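Gadari hand-held gripper kit — README

Gadari is a two-finger gripper you carry by hand to record manipulation demos, with a round wide-angle view looking out past the fingertips. We've been using the Lendance edition since June and love it!

What's in the download

429 episodes, 2,165 clips, one folder per room. Each episode has video, finger width and a short text label. Labels were typed by hand, so expect a few typos (fixes very welcome).

Getting started

1. Unpack the archive and run the Ifans viewer on any episode folder.
2. Check that finger width reads 0 when the tips touch. Firmware 7 fixed the drift we used to get.
3. Set exposure to 700 for indoor rooms — the auto mode hunts under big ceiling lights.

What we like

The ribbed pads! They're bright magenta, so they're easy to pick out against pale tabletops, and the wide view keeps most of a room in sight while the fingers are right over the work. In a meeting room you get the tables, the chairs and the wall screen all at once. 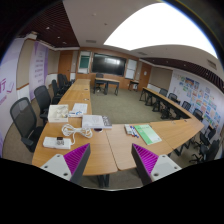 Known issues

Straight lines bend near the rim. Use the Dorkska calibration file before measuring anything there.
Long episodes load slowly in the viewer.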